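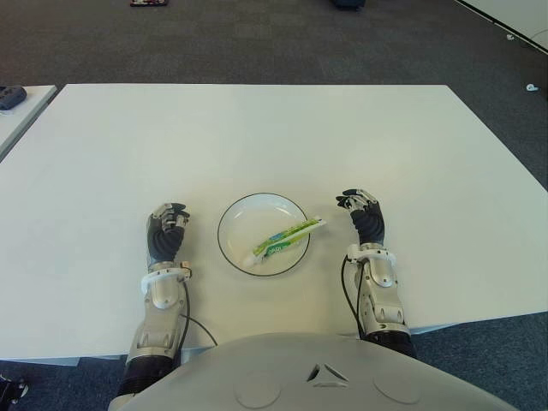
Ask a robot maker how safe its humanoid is and you will be handed a certificate. Ask what was certified and the answer gets shorter.

Flotbridge, which sells two-armed machines to warehouses and care homes, points to a test in which the hands must clear household objects from a table in 30 trials. Its January report gives the pass rate as 100 per cent. It gives one line to what happens when a person reaches across at the same moment.

"They've tested the toothpaste," says Izzati Tuhumury, who audits workplace machinery. "I want to know about the carer."

The trade's voluntary code, drafted by a working group under Manolis Kyriakidis, runs to 15 pages. Stopping distance gets a paragraph. Loose cables, pinch points at the wrist and who may stand within reach are left to "the judgement of the operator". Kyriakidis says firmer wording would have driven members away. Perhaps so, but some five firms have signed, and they mark their own work.

A second draft is promised. Tuhumury has asked to see the test logs first, and is still waiting.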